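How to prepare and use the Flekeo hand-held gripper for your first recordings

This page is for people who have bought or rented the Flekeo kit and want to make good demonstrations at a table.
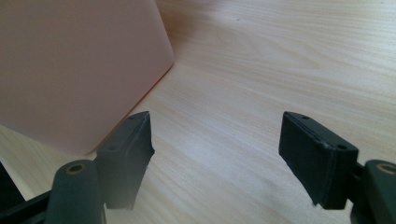

Before you begin, charge the handle fully and put the kit near the table where you will work. The complete preparation takes 15 minutes when you do it the first time. Later it goes much quicker.

What you need

The Flekeo handle with two fingers
The small hex key from the lid of the case
One spare set of pads
A soft cloth, without any cleaning liquid
A memory card of 64 GB or larger

Step 1. Check the finger pads

Hold the gripper with the fingers open and look at the inner side of both pads. The pads are the part that wears first, and normally one side goes before the other. A ragged edge can still hold a box or a cup well. With thin things, such as a card or a teaspoon, you will notice that the object turns a little when you lift it. In this case change the pads, and change always both together. I tried once to change only one, and the fingers did not meet in the middle any more.

Step 2. Tighten the screws

Each finger is held by 4 screws. Turn them with the hex key until you feel resistance, then a quarter turn more. Do not use an electric screwdriver. The thread is a brass insert set in a plastic part, and it can come loose if you force it.

Step 3. Choose the table

A plain table with a dull surface is the best. Wood with visible grain works very well, as the tracking software needs some pattern to follow. Glass and glossy white tops gave me much trouble. Take away the things that do not belong to the task. If you have a window, sit so that the light comes from the side.

Step 4. Calibrate

Switch on the handle and wait for the green light. Open the fingers completely, close them slowly, and open again. Do this three times. The program, which is called Panance, will show the word "ready". If it shows "range", the fingers did not open to the end, and you must repeat.

Step 5. Make the first recording

Press the button under your thumb. Come to the object from above with open fingers, stop for one second, close, lift, and put it down where you want it. Move at the speed of a calm person laying the table. Most beginners move too fast, and I did the same. Press the button again to finish.

Begin with a box that has straight sides and is narrower than the opening of the fingers. For a wider one, take it by an edge or a flap.

What it costs

I ordered mine from the Skoduvley shop for 588 euros, with delivery in March. The spare pads are sold separately, which I find a pity at this price. The Symonenko case is also extra, but any padded bag of the right size will do.

If something goes wrong

The green light does not come: hold the power button for ten seconds.
The recording stops by itself: the card is full or too slow.
The fingers close unevenly: go back to Step 2, then calibrate again.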